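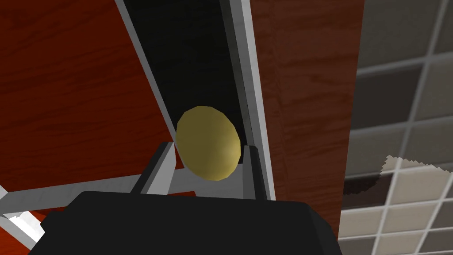 Attachment 1 to ticket 1246. Simulated wrist view, egg-shaped test object held between the two gripper fingers.

Ticket 1246
Queue: Simulation Standards, Tatmont Robotics Centre
Subject: Grasp trials recorded as passed without the hold check required by the Grasp Trial Standard
Raised by: Branislav Trnka
Assigned to: Gualtiero Sorrentino
Opened: 15th December
Priority: 2
Status: Closed, with actions

Summary of the issue

During review of the Komier simulation batch, the requester found that trials were being marked as passed at the moment both fingers registered contact with the object. Section 5 of the Grasp Trial Standard requires contact on both fingers, followed by a hold period during which the object's position relative to the gripper body is logged. The batch contains 1000 trials. None of the result files includes the hold log.

The attached render was saved at the point of contact. The object is taller than it is wide and sits at a slight tilt, with the left finger against its lower left side and the right finger against its lower right side. The requester asks whether a record of this kind may be accepted as evidence of a completed grasp.

Initial response (G. Sorrentino)

A single render is acceptable as evidence of finger placement only. It cannot be used to establish that the object was retained, and it should not be filed under "Outcome" in the trial record. Please move Attachment 1 to "Placement" and leave the outcome field at "Not assessed" until the hold log is available.

Please also confirm which version of the Buvard scoring script was used, and whether the contact parameters were changed from the approved set.

Requester reply (B. Trnka)

The Buvard script was the current release. The contact parameters match the approved set, including the friction value for the rounded objects. The configuration file for the batch had the hold stage disabled. It appears to have been copied from a camera alignment job, in which the hold stage is not needed.

Investigation

The configuration was compared with the approved template held in the Chong repository. Two departures were found.

Hold stage: set to "off". The template value is "on".
Object pose at grasp: not written to file. The template requires it to be written for every trial in which the object is not upright.

The second departure had not been reported by the requester. It affects this batch directly. Tilt at the time of contact is a required field for rounded objects, and it may not be estimated by eye from a render after the fact. Operators are reminded that the viewing angle of a wrist camera can alter the apparent tilt.

The scoring script was tested with the hold stage restored and performed as specified. No fault was found in the script, the gripper model or the object model.

Determination

The batch does not conform to the Standard. The pass results are withdrawn and may not be quoted in any report, internal or external. The renders may be kept as placement records, provided each is labelled as simulated in its caption. Renders without that label must not leave the project folder.

Corrective actions

1. Restore the approved configuration from the Chong repository. Owner: B. Trnka. Complete.
2. Rerun the full batch using the original random seeds, so that the placement records can be matched to the new results. Owner: B. Trnka. In progress under a separate ticket.
3. Amend the Buvard script so that it returns "Not assessed" whenever the hold log is missing. Owner: G. Sorrentino. Complete.
4. Add a configuration comparison to the pre-run checklist, to be signed by someone other than the operator. Owner: G. Sorrentino. Draft circulated for comment.

Closing note (G. Sorrentino)

The requester has confirmed that Attachment 1 has been refiled and its caption corrected. Any further question about the interpretation of Section 5 should be raised as a new ticket and should cite this one by number. Requests for an exemption from the hold check must be made in writing before the trials are run. Retrospective exemptions are not granted under the current edition of the Standard.

Linked records: Komier batch configuration; Grasp Trial Standard, Section 5; pre-run checklist (draft)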